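Omley plastic flower pot, tan – review

Posted 2024-04-16 by Till Fuchs

The Omley is a plain plastic pot with a rounded rim and a body that narrows towards the base. I bought 2 of them in March from Gustevberg, both in tan, to serve as outer pots for plants that stay in their nursery containers. A second reason was storage: over winter my pots are kept one inside another on a single shelf, and the older clay ones chip when handled that way.

Finish. The body is smooth and matt, a warm beige leaning to taupe. The rim has a slight gloss and shows highlights under a lamp. The colour matches the shop listing closely enough. There were no sharp edges or moulding burrs on either pot, though one had a small scuff near the base which did not wipe off.

Nesting. The taper is the useful part of the design. A narrower vessel drops in without catching on the rim and can be lifted straight out again. I have kept a tall mint-green one from Sandida in mine, and a good part of it stands clear of the rim, so there is plenty to take hold of. Two Omleys nested directly in each other are less convenient. They wedge if pushed down hard, and a strip of card between them solves it. 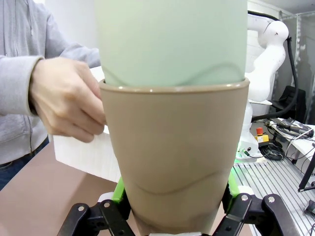

Rigidity is average for the price. The wall gives a little when squeezed at the sides and springs back once released. With 1000 ml of water in the bottom I could carry it by the rim without any visible distortion, but I would not do this with a full load of wet compost. The rim is the stiffest section and the better place to hold.

Drainage. There is none as supplied. For an outer pot this is correct. Anyone planting straight into it will need to drill, and the plastic takes a 12 mm bit cleanly at low speed – support the base from below with a scrap of timber.

Compared with the Aravena pot I reviewed last year, the Omley is lighter and has the better rim. The Aravena has a thicker wall and stands more firmly on an uneven floor. Lautaro Toledo asked in the comments there whether the tan fades outdoors. Mine have only been used inside, so I have no result for that yet.

Rating: 4 out of 5. One point deducted for the wedging.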